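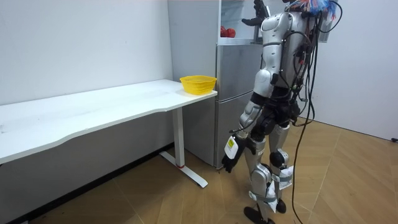 Shared fridge and fruit basket on offer at Gallegos building from June

Gallegos - Tenants at the Gallegos workshops will get a shared refrigerator and a fruit basket from June, building manager Jovita Espinoza confirmed in a short notice sent round before 9 a.m.

The fridge, a tall silver multi-door model, is in already. Small room, back wall, next to the long white desk. It cost $2,180 with delivery, paid out of the common fund.

Espinoza said the old arrangement - one mini fridge per floor, two of them broken - had run its course. "People were keeping lunch on window sills. In summer that's no good."

Rules are short. Names and dates on everything. Top compartment for lunches, lower ones for drinks and anything bulky. Whatever has no name on it goes out at the end of the week. No fish overnight, after what the notice calls "the March business."

Fruit comes from Atby, the produce shop two streets over. Owner Rutilio Carrillo has agreed to a standing order of some 160 pieces a month, apples mostly, pears when he can get them. Delivery before 8 a.m., left at the side door. Tenants refill the basket themselves from the crates downstairs.

The basket is yellow plastic and lives on the white table. Two red apples in it at one point, empty at another.

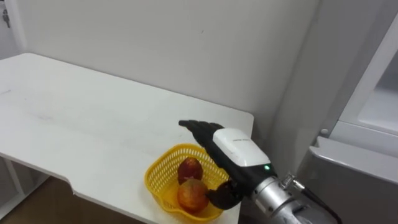
Carrillo said he would of liked to include bananas but they bruise on the stairs. "Apples you can drop. Not that you should."

Not everyone is sold. Ikechukwu Okafor, who runs the frame shop Boltora on the second floor, asked why the money hadn't gone to the front steps first. "I like an apple. I also like not tripping." Espinoza said the steps are on the list, $1,000 set aside so far, work to be priced over the summer.

Man-lok Lui of Bredodik, the bookbinding studio across the hall, wants a second table. The one there now is fine for fruit, she said, but it's scuffed at one end and there is no room to sit and eat at it if anyone is using it for work. A request has gone in. No answer yet.

Tenants pay nothing extra for the first three months. After that the fruit will be charged through the common fund, with a cap of $500 for the rest of the year. If it goes over, deliveries drop to every other week.

A sign-up sheet for fridge cleaning is taped up by the stairs. Emiliano Xolalpa has the first turn, and so far the only one - the other lines were blank at noon. Sheet stays up untill the end of the month.

Questions to Espinoza at the ground floor office, mornings only. Spare labels and a marker can be picked up there too.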